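집성목 상판 오일 3주 사용기: 토쿠시아(Tokusia) 하드왁스 오일

2025년 6월 18일

작업실 테이블 상판을 다시 칠했습니다. 원래 바르던 미네랄 오일은 두 달만 지나면 표면이 푸석해져서, 이번에는 하드왁스 오일로 바꿔 보기로 했습니다. 후보는 토쿠시아와 오데라(Odera) 두 제품이었고, 결국 토쿠시아 무광 투명을 골랐습니다. 오데라는 색이 조금 노랗게 올라온다는 후기가 많았습니다. 제 상판은 밝은 조각과 갈색 조각이 섞인 집성목이라 노란 기가 돌면 그 차이가 죽습니다.

제품 구성

캔 하나에 설명서 한 장이 전부입니다. 패드나 천은 따로 사야 합니다. 뚜껑은 일자 드라이버로 여는 방식이고, 다시 닫을 때 가장자리에 묻은 오일을 닦지 않으면 다음번에 잘 안 열립니다. 저는 두 번째 도포 때 이것 때문에 뚜껑을 조금 찌그러뜨렸습니다. 설명서는 영어와 독일어뿐이고, 판매처에서 한글 요약본을 상품 페이지에 올려 두었는데 건조 시간 항목이 원본과 달랐습니다. 원본 기준으로 작업하는 편이 낫습니다.

냄새는 첫날이 가장 심합니다. 창문을 열고 작업했는데도 저녁까지 남아 있었고, 이튿날부터는 상판에 코를 가까이 대야 느껴지는 정도였습니다. 환기가 안 되는 방이라면 권하지 않습니다.

밑작업

기존 미네랄 오일이 배어 있는 나무라 샌딩에 시간을 제일 많이 썼습니다. 120방으로 묵은 층을 걷어내고 180방으로 마무리했습니다. 더 고운 사포로 갈면 표면은 매끈해지지만 오일이 덜 먹는다고 해서 거기서 멈췄습니다. 샌더는 예전부터 쓰던 제투스(Jetus) 원형 샌더입니다. 힘은 충분한데 먼지통이 작아서 자주 비워야 합니다.

집성목은 조각마다 결 방향과 단단한 정도가 조금씩 다릅니다. 한자리를 오래 누르고 있으면 무른 조각만 먼저 파입니다. 샌더 무게만으로 천천히 움직이고, 중간중간 손바닥으로 훑어서 단차가 생기는지 확인했습니다. 접합선 근처에 예전에 흘린 본드 자국이 하나 있었는데, 그대로 두면 오일이 안 들어가서 허옇게 남기 때문에 스크레이퍼로 먼저 긁어냈습니다.

샌딩이 끝나면 청소기로 빨아들이고 마른 극세사 천으로 두 번 닦습니다. 젖은 천을 쓰면 결이 일어나므로 저는 쓰지 않았습니다.
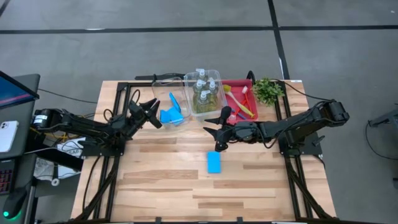
도포는 흰색 부직포 패드로 했습니다. 양은 생각보다 훨씬 적게 필요합니다. 숟가락 하나 분량을 상판에 떨어뜨리고 원을 그리며 펴다가 마지막에 결 방향으로 정리하면 됩니다. 15분쯤 두었다가 마른 면 천으로 남은 것을 모두 닦아냅니다. 이 과정을 대충 하면 다음 날 끈적한 자리가 생깁니다. 제 경우 모서리 한쪽이 그랬고, 오일을 아주 조금 묻힌 패드로 다시 문질러서 풀었습니다.

1차 도포 후 하루를 두고 2차를 올렸습니다. 2차 때는 나무가 거의 먹지 않아서 1차의 절반도 쓰지 않았습니다. 3차는 하지 않았습니다. 설명서에는 무거운 물건을 올리려면 일주일을 기다리라고 되어 있어서 그대로 지켰습니다.

닦아낸 천은 반드시 펼쳐서 말리거나 물에 적셔 버려야 합니다. 뭉쳐 두면 스스로 열이 나서 불이 날 수 있습니다. 설명서에는 뒷면 맨 아래에 작은 글씨로 적혀 있는데, 앞면으로 올려야 할 내용이라고 봅니다.

3주 써 본 결과

물은 잘 막습니다. 컵 바닥에 맺힌 물을 한 시간 뒤에 닦았는데 자국이 없었습니다. 커피는 바로 닦으면 문제가 없고, 밤새 둔 자리에는 옅은 테가 남았다가 며칠 지나면서 흐려졌습니다. 알코올은 약합니다. 소독용 에탄올을 흘리고 몇 분 뒤에 닦으니 그 자리만 광이 달라졌습니다. 청소할 때 알코올 티슈를 쓰는 분이라면 우레탄 마감이 더 맞을 것입니다.

긁힘은 막아 주지 않습니다. 금속 자를 끌면 자국이 납니다. 다만 그 부분만 가볍게 갈고 오일을 다시 바르면 경계가 거의 보이지 않습니다. 제가 하드왁스 오일을 고른 이유가 이것이고, 이 점에서는 만족합니다. 우레탄으로 마감한 이전 책상은 한 군데가 벗겨지자 전체를 다시 갈아야 했습니다.

촉감은 나무에 가깝습니다. 무광 제품이라 조명 아래에서도 번들거리지 않고, 밝은 조각은 살짝 진해졌지만 누렇게 뜨지는 않았습니다. 갈색 조각은 한 단계 깊어졌습니다. 칠하기 전에 자투리 나무에 먼저 발라 보고 결정하는 것이 좋습니다.

다른 제품과 비교

같이 목공 수업을 들었던 키릴로 멜니추크(Kyrylo Melnychuk) 씨는 피스토(Pisto) 왁스를 씁니다. 바르기는 피스토가 훨씬 쉽고 냄새도 거의 없습니다. 대신 물방울을 두고 비교했을 때 피스토 쪽은 20분 만에 하얀 자국이 생겼습니다. 장식장이나 선반이면 피스토로도 충분하고, 매일 손이 닿는 테이블이라면 토쿠시아 쪽이 낫다고 생각합니다.

가격은 가장 큰 단점입니다. 미네랄 오일의 몇 배나 됩니다. 그래도 두 번 바르고 캔에 절반 넘게 남았으니 내년 보수까지는 새로 살 일이 없을 것 같습니다. 남은 오일은 캔 안에 공기가 많으면 굳는다고 해서 작은 유리병에 가득 채워 옮겨 두었습니다.

좋은 점: 물에 강함, 부분 보수 가능, 색 변화가 적음
아쉬운 점: 가격, 첫날 냄새, 알코올에 약함, 열기 어려운 뚜껑
재구매 의사: 있음

댓글

Sharada Namboodiri: 상판 아랫면도 칠하셨나요? 저는 윗면만 칠했다가 장마철에 가운데가 살짝 휘었습니다.

글쓴이: 네, 아랫면도 한 번 발랐습니다. 본문에 빠뜨렸네요. 아랫면은 샌딩을 120방까지만 하고 1차로 끝냈습니다. 금속 부분에 고정하는 나사 구멍 안쪽은 면봉으로 발랐습니다.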